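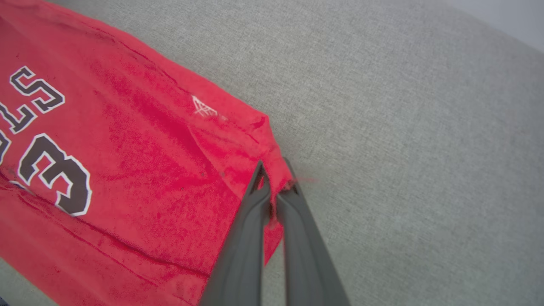

According to Katalin Kun, the hard part of teaching a machine to fold laundry is the hem, and she will happily talk about hems for as long as you let her.

Reading time: 2 minutes

We had meant to chat for a few minutes about the Larby robotics club and its spring project, and ended up staying until the lights went down (my fault as much as hers!). The club has 17 students this year, and since March they have been working on shirts, towels and, lately, a red jersey.

"A box stays a box when you grab it," Kun told me. "Cloth turns into something else the second you touch it, so the kids have to think about the corner first."

They keep a log of every try, 211 so far, and the students argue over it cheerfully. "One of them wanted to throw out the bad ones," she said, laughing. "I told her those are my favorites."

Next comes the Abella meet, where each team gets 56 minutes at the table. Kun is hoping for one decent sleeve.

Print this article | E-mail this article

Related:
Cletach workshop opens sign-ups
Plerkness students build a sorting arm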